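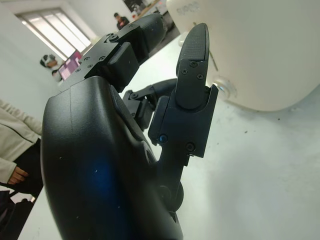
腕部相机画面:灵巧手的手指,右上方是一件白色的电器状物体,下面是白色桌面。

Kunus:双臂灵巧手操作烤面包机的多视角数据集
第 2 版说明文件

目录
一、简介
二、任务
三、相机和视角
四、阶段标注
五、Jatoi 方法
六、结果
七、文件结构
八、读取方法
九、已知问题
十、使用范围和隐私
十一、版本变化

一、简介

Kunus 是 Fustcombe 实验室采集的一个小型数据集,内容是双臂机器人用两只多指灵巧手操作一台双槽烤面包机。数据集包含 483 条轨迹,全部由人遥操作完成。每条轨迹有头部相机的视频、左右腕部相机的视频、两条手臂和两只手的关节状态、操作员发出的指令,以及阶段标注。

我们做这个数据集,最初只是为了一个比较窄的问题:当手指自己挡住接触点的时候,腕部视角对策略还有没有帮助?在平行夹爪上,很多工作已经说明腕部相机有用。但是多指手的情况不一样。手掌外壳和手指在腕部画面里占很大的面积,物体经常只露出一部分,有时候完全看不到。我们想知道这样的画面应该怎样使用,是一直使用,还是只在一部分阶段使用。

和数据集一起发布的还有我们的基线方法 Jatoi。它的代码在同一个仓库的 jatoi 文件夹里。如果您只需要数据,可以跳过第五节和第六节。

二、任务

场景里有一张白色桌子,桌子上有一台白色的双槽烤面包机和一件蓝色塑料用品。操作的对象还有白面包片。任务由下面的阶段组成,不是每条轨迹都包含全部阶段:

reach_bread:右手移动到面包片附近。
grasp_bread:右手手指闭合,拿住面包片。
insert:右手把面包片移到槽口上方,对准,然后放进去。
approach_lever:左手移动到烤面包机左侧的压杆旁边。
press:左手手指向下按压杆。
retreat:两只手离开烤面包机。

左右手的分工是固定的,右手负责面包,左手负责压杆。我们在采集初期也尝试过让操作员自由选择用哪只手,但是这样每种做法的轨迹都太少,训练出来的策略会在两种做法之间犹豫。这部分早期数据没有包含在发布的版本里。

烤面包机的位置和朝向在轨迹之间有变化,变化的范围不大。操作员在每条轨迹开始之前用手移动它,没有使用随机数。所以位置的分布不是均匀的,请不要把它当作均匀采样来分析。

烤面包机在所有轨迹中都不加热。数据里的 press 只表示手指按压杆的动作,不包含烤制过程,也没有温度数据。

三、相机和视角

每条轨迹有三路视频:head、wrist_left 和 wrist_right。三路视频都是每秒 30 帧,已经按时间戳对齐。关节状态的采样频率更高,我们另外提供一份降采样到视频频率的版本,放在 state_sync 里面,建议第一次使用的人先用这一份。

头部视角可以看到桌面、烤面包机和两条手臂,适合判断物体之间的大概位置。它的缺点是距离比较远,手指和压杆之间的小间隙很难看清。

腕部视角随着手一起转动,所以画面中的桌面和墙常常是倾斜的。我们没有做旋转校正。曾经试过用手腕姿态把画面转正,可是转正以后边缘会出现很大的空白区域,对训练没有好处,还增加了一个容易出错的步骤。如果您的模型需要重力方向,请从关节状态计算,不要从图像估计。

腕部画面的内容在不同时刻差别很大。有的时候画面里有操作对象,有的时候除了手指以外主要是墙和房间。这一点对下面的方法很重要,请在设计数据增强的时候考虑。

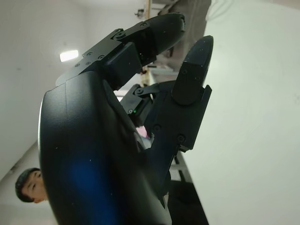
腕部相机的另一个时刻:手指指向右上方,画面右侧是白色的墙。

对于上面这类帧,我们在标注文件里给出一个字段 object_visible,值为 0 或者 1。它的意思很简单:画面中能不能看到当前阶段要操作的物体。这个字段先由一个小的分类网络自动生成,然后由人检查阶段边界附近的帧。远离边界的帧没有全部检查,所以里面有少量错误。

四、阶段标注

阶段标注分两步完成。第一步是自动切分,程序根据手指关节的速度、指令的变化和手腕的高度找出候选边界。第二步是人工修正,标注者同时看三路视频,把边界向前或者向后移动。一共有 1,150 个边界经过人工修正,它们在标注文件里带有 corrected 标记。

没有这个标记的边界,表示标注者看过以后认为自动结果可以接受。但是"可以接受"有个人判断的成分。两位标注者对 insert 的开始时间常常意见不同:一位认为面包片到达槽口上方就是开始,另一位认为面包片开始向下移动才是开始。最后我们统一采用前一种定义。如果您的研究对这个时间点敏感,最好自己重新标注一部分。

approach_lever 和 press 之间的边界用第一次接触来定义。灵巧手的指尖没有触觉传感器,接触时刻是从关节电流和视频一起推断的。当两者矛盾时,以视频为准。

另外要说明,两只手的阶段可以重叠。右手还在 insert 的时候,左手可能已经开始 approach_lever。因此标注是每只手一条时间线,不是整条轨迹一条时间线。第 1 版的标注没有把两只手分开,这是第 2 版最主要的修改。

手不在执行任何阶段的时候,标注为 idle。idle 不等于静止,它只说明这只手当前没有自己的任务。它可以停在空中,也可以放在桌上的物品上面。右手在 idle 的时候放在蓝色塑料用品上,左手在烤面包机旁边工作,就是一种会遇到的情况。训练的时候请不要简单删除 idle 帧,因为另一只手可能正在做关键的动作。
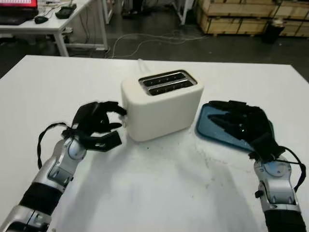 五、Jatoi 方法

Jatoi 是一个带阶段门控的模仿学习方法。它的出发点是:三路图像在每个时刻的价值不同,让网络自己从 483 条轨迹中学会选择,数据可能不够,所以我们给它一个比较弱的提示。

网络由三个图像编码器、一个状态编码器和一个动作解码器组成。三个图像编码器结构相同,两个腕部编码器共享权重,其中左手的图像先做左右翻转。动作解码器一次输出一小段未来的动作,包括手臂和手指的目标关节角。

门控模块读取状态特征和头部图像特征,为每只手预测当前的阶段,然后给对应的腕部图像特征一个 0 到 1 之间的权重。训练时,阶段预测用第四节的标注来监督,权重本身用 object_visible 做一个很轻的约束。测试时不需要任何标注。

我们特别想提醒一点。门控的输入不包含腕部图像。第一个实现是包含的,结果门控很快记住了背景,例如看到某一面墙就认为手处在某个阶段。换一个房间以后,这样的门控不能工作。去掉腕部图像输入以后,阶段预测在训练房间里稍微变差,但是换房间以后稳定得多。

动作的损失函数对手指和手臂分别归一化。如果不这样做,手臂的大幅度运动会占据主要的损失,手指的闭合动作学得很慢,面包片容易在移动中滑落。

训练的全部参数写在 jatoi/config/base.yaml 里。一张普通的研究用显卡可以完成训练。我们建议不要改变批大小,如果一定要改,请同时调整学习率。

六、结果

我们比较了四种设置:只用头部图像;头部图像加腕部图像,没有门控;头部图像加腕部图像,使用随机丢弃;以及完整的 Jatoi。每次测试的初始位置由同一张位置表决定,四种设置使用同样的表。测试的详细记录在 results 文件夹,每一次尝试都有一行,包括失败的原因。这里只写主要的观察。

在 insert 阶段,只用头部图像的策略经常把面包片放在槽口的边上。它对左右方向的判断比较好,对前后方向的判断比较差。加入腕部图像以后前后方向有明显改善,有没有门控差别不大。

在 press 阶段,情况相反。没有门控的策略有时比只用头部图像的策略更差,左手会在压杆旁边来回移动而不向下按。我们查看了特征的权重,推测是左手手指挡住压杆以后,腕部图像的变化和动作之间没有稳定的关系。使用门控以后,这种来回移动减少了很多,但没有完全消失。

随机丢弃的结果在两者之间。它的实现只需要几行代码,如果您不想使用阶段标注,它是一个合理的选择。

有一个结果我们还不能解释。当右手处于 idle 的时候,把右腕图像完全换成黑色画面,左手的 press 成功率会变低。按照我们的设计,这时右腕图像的权重应该很小,替换它应该没有影响。我们检查过归一化层和数据读取的代码,没有发现错误。如果有人找到原因,希望能告诉我们。
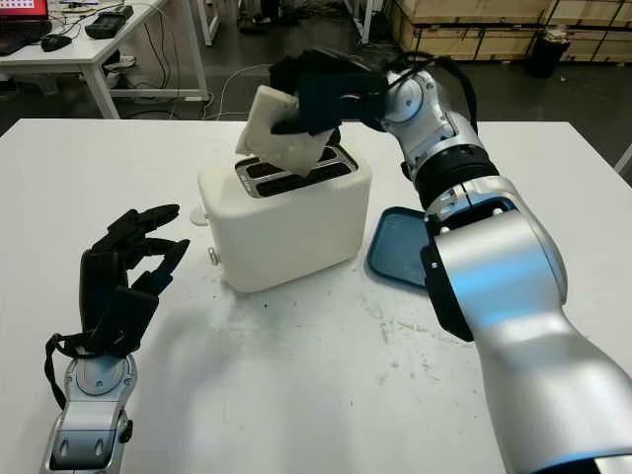

头部相机:右手拿着一片白面包,倾斜地停在槽口上方;左手张开,手里没有东西。

以上结果都来自同一台烤面包机。我们没有在别的型号上测试,所以不能说这个方法可以推广到其他烤面包机,更不能说可以推广到其他厨房电器。

七、文件结构

kunus_v2/
 episodes/ 每条轨迹一个文件夹
 head.mp4
 wrist_left.mp4
 wrist_right.mp4
 state_raw.npz 原始频率的关节状态和指令
 state_sync.npz 和视频对齐的关节状态和指令
 phases.json 左右手的阶段标注
 splits/ 训练集、验证集和测试集的轨迹列表
 calib/ 相机内参和手眼标定
 jatoi/ 方法代码和配置
 results/ 测试记录

划分按照采集批次进行,同一批次的轨迹只出现在一个集合里。请不要重新随机划分,因为同一批次里相邻的轨迹非常相似,随机划分会让验证误差看起来过低。

八、读取方法

数据用 Itovport 读取。它是我们内部使用的小工具,现在和数据集一起公开。安装以后可以这样使用:

from itovport import Dataset
ds = Dataset("kunus_v2", split="train", state="sync")
ep = ds[0]
img = ep.frame("wrist_left", t=0)
phase = ep.phase("left", t=0)

t 是帧的编号,从零开始,不是秒。如果想用秒,请使用 ep.frame_at。这两个函数的名字比较接近,我们自己也弄错过几次。

Itovport 默认不缓存解码以后的图像。内存足够的机器可以设置 cache=True,第一轮训练以后速度会提高很多。使用多个进程读取的时候,请先在主进程中建立 Dataset,不要在每个子进程中重复建立,否则索引文件可能会被同时写入。

九、已知问题

少数轨迹的 wrist_right 视频开头有几帧重复。重复帧的编号写在对应的 phases.json 的 notes 字段里,读取工具会自动跳过。

腕部相机的曝光是自动的。手转向窗户或者灯的时候,画面亮度会突然改变。颜色增强对这个问题有一些帮助。

手部有几个连杆关节是被动的,没有编码器。state 文件里这几个关节的值由主动关节推算,在手指受力的时候不准确。

头部相机在采集中间被重新固定过一次,因此 calib 里有两份外参。每条轨迹使用哪一份,由 phases.json 的 calib_id 决定。

桌面上有面包屑和灰色的痕迹,各个批次的程度不同。我们没有评价它们对模型的影响。

十、使用范围和隐私

数据集用于研究多视角模仿学习、双手协调和阶段切分。它规模小,物体种类少,不适合单独用来训练通用的操作模型。也请不要用它来评价灵巧手硬件的性能,因为轨迹的速度主要反映操作员的习惯。

腕部视频的背景里会出现实验室的人员。他们知道采集正在进行,并且同意发布。请不要用这些数据做人脸识别、身份识别或者步态分析。视频没有声音。

十一、版本变化

第 2 版
左右手的阶段标注分开。
增加 object_visible 字段。
增加 state_sync 文件。
删除了操作员中途停止的轨迹。
修正了左腕相机的内参,以前的文件里焦距的两个值写反了。

第 1 版
只在 Fustcombe 内部使用,没有公开。用第 1 版训练的模型可以读取第 2 版的图像,但是阶段的编号已经改变,需要用 itovport/convert_phase.py 转换。

问题和修改建议请提交到仓库的问题页面,并且写明轨迹编号、相机名称和帧编号。用中文或者英文都可以。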